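Prikville bench, wrist cam gallery

Putting this page up quick before the Thursday call with Waltside. These go with the Mivar picking set, the small parts half of it. We're at 968 demos now, 122 of them from this week. The rest of the gallery goes up when the upload finishes, the line here is slow.

Everything is driven by hand with the leader arm. No scripts. One person drives, one person resets the table and calls out the next layout. Swap every hour or your wrist hates you.

Push buttons, mixed start poses

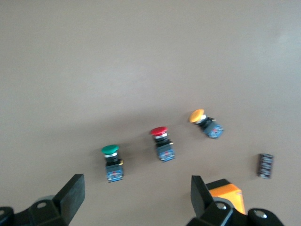 Start poses get changed after every demo, not every tenth like in the old set. Standing, leaning, flat on the side, all of it counts. If you only ever set parts up nice and straight the policy learns nice and straight and then falls apart the first time something rolls over. We learned that on the 2018 set and I dont want to learn it again.

Labels for this group: color word plus "button". So green button, red button, yellow button. Please don't write amber or orange or "the yellowish one", I spent a whole lunch merging those. Anything that's a distractor gets no label at all unless the prompt asks for it.

Grasp notes. Come in over the part, stop, then close. The stop matters, 5 frames at least, otherwise the trimmer eats the approach. Cap grasps and body grasps both fine, mix them up. Bad grasp? Keep recording, open, try again. Recoveries are the good stuff, we are short on them.

Don't nudge parts with the fingers to line them up first. Two operators were doing it without noticing and now teh model does it too. Kind of funny. Still a retrain.

Things still to do:
Flat starts near the edge of reach
Prompts that name a part by where it is ("the one on the left")
More light changes, lamp on / lamp off
Check the Milošević split for doubles before anyone trains on it

File names stay as they are, please don't rename on the share. Comments go in the sheet, second tab.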